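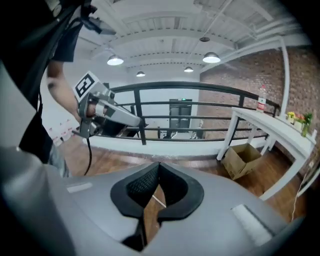 Upstairs at Branby: the lamps, the beams and the little row of pots

It has taken me far too long to put this page together, and I'm sorry to everyone who has asked so patiently since February. Branby, for anyone new, is the upstairs room our group took on when the old Quispe Street place got too small for us, and a good many of you have only ever seen it in the evening with the chairs out and somebody making a speech. I wanted a page that was just about the room itself, because I've grown very fond of it, and because Shaimaa Ait Brahim keeps telling me (quite rightly) that the newsletter never shows any of the nice bits.

The ceiling is my favourite part, so it gets to go first. White paint, the beams left out where you can see them, and that corrugated decking running across the lot. When we took the place on there was talk of boarding it all in to keep the warmth down where the people are, and Kevin Tello went as far as getting a quote, which came back at $3,680. We had a cup of tea over it and left the ceiling alone, and I've been glad ever since.

The pendant lamps have dome-shaped metal shades, and I think they suit the brick wall beautifully. Rigoberto Palomino found them through a friend who was clearing out a workshop, and he spent the better part of two weekends rubbing them back in his shed. They throw a lovely warm colour at about 4 in the afternoon in winter, when it's getting gloomy out and you can't quite decide whether to go home or put the kettle on again. I always vote kettle.

The white pipe down the brick has its critics. Tumelo Mokgethi would like it painted to match the wall, and I would like it left as it is, and we have agreed to go on disagreeing - very cheerfully - until one of us moves away.

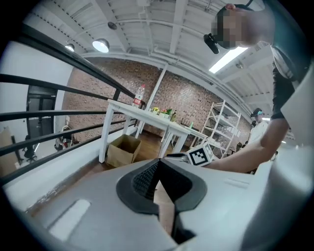

Then there are the flowers, which I could go on about all day if you let me. They're small things in white pots, yellow ones and reddish-pink ones with some green leaf to keep them company, and they live on the long white table where everyone can enjoy them. Pichit Chantharasri started us off with 2 pots left over from his balcony, and it grew from there the way these things do. If you're in the room and the soil feels dry, please give them a little drink, but only a little! We lost a very handsome fern to kindness last year.

The table itself came from Bovent, the office furniture people out past the rail yards, and it took four of us and a fair bit of muttering to get it up the stairs. I was doubtful about white at first, thinking of the tea rings and the felt pens, but it wipes down like a dream and it does make the colours of the flowers sing. It's 6 years old now and has a wobble if you lean on it in the wrong spot, so do mind your cup.

Bottles have a habit of gathering on it as well, as bottles will. If you've left a drink behind, it'll be waiting for you, and if it's still waiting after the next get-together it goes home with Kevin.

We can seat nearly 40 upstairs if everyone is friendly about elbows, and the room can be booked by any member for a birthday or a meeting or a quiet afternoon of sewing. Ask for the key at the Mukport counter downstairs, and drop it back there when you've finished. Shaimaa has promised me some photos of the stairwell and the front door in its new colour, and I'll add those to the page when they turn up.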